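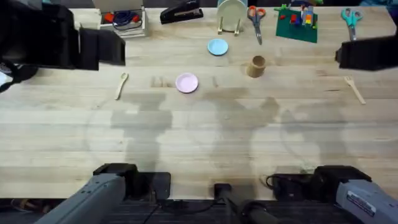
Would it be quicker to lay the table yourselves, one reader asked under the first release, and did the fork ever end up on the correct side? Yes to the first. The second is covered under Known problems.

Home Files Docs Issues Changelog Sign in

Flilemar tabletop set, README
Last edited Mar 6, 2018

What this is
Flilemar is a pair of tabletop arms and the recordings we made while driving them by hand. The build lives in the Rundimex shared workshop in Urnov, on a wooden table we were told we could borrow for a weekend in March of last year. The task is table setting with small tableware: plates, a paper cup, a wooden spoon, a wooden fork. Sometimes there are scissors or a stapler near the back. Those count as distractors, a word we learned after we had already started leaving things on the table.

What you get
883 episodes, all teleoperated. Each has fixed-camera video, joint positions for both arms, gripper commands and a one-line text instruction. The instructions were typed late in the evening and it shows. "Put plate by other plate" is a typical specimen and we have left it as it was.

Episodes are stored one per folder. The split file puts 100 of them aside for testing. Please don't train on those and then write to tell us how well it went.

Hardware
Both arms are clamped at the near edge. The grippers are black and blockier than we wanted; the slim version cracked along the layer lines. Parts came from Başaran, who also sold us a power supply that hums in B flat. The wiring at the front of the table is a known hazard to knees. A proper cable tray has been on the to-do list since the list existed.

Known problems
- The fork lands on the wrong side more often than it should. We disagreed among ourselves over which side was right until well into the recording, so early labels follow two schools of thought.
- Arm shadows move across the table and some models get very attached to them. If yours reaches for a shadow, it is in good company.
- Paper cups get squeezed. Episodes with a crushed cup are marked "soft_fail" — the cup might choose a stronger term.
- 8 episodes have the left and right gripper commands swapped. They are listed in swapped.txt. We fixed the cause and then couldn't bring ourselves to delete the evidence.
- Video and joint logs drift apart in long recordings. The resync script handles most of it. It handled almost 2,000 files on its last run, including several it had already handled.

Using it
Run check.py first. It complains about missing folders in a tone we regret. After that, load.py gives you arrays in the order left arm, right arm, camera. Left means left as the camera sees it.

License
Free for any use, with credit to Flilemar. Bug reports go under Issues. Opinions about forks go there too, in the thread we have locked.

We use cookies to remember your settings. Accept Decline Learn more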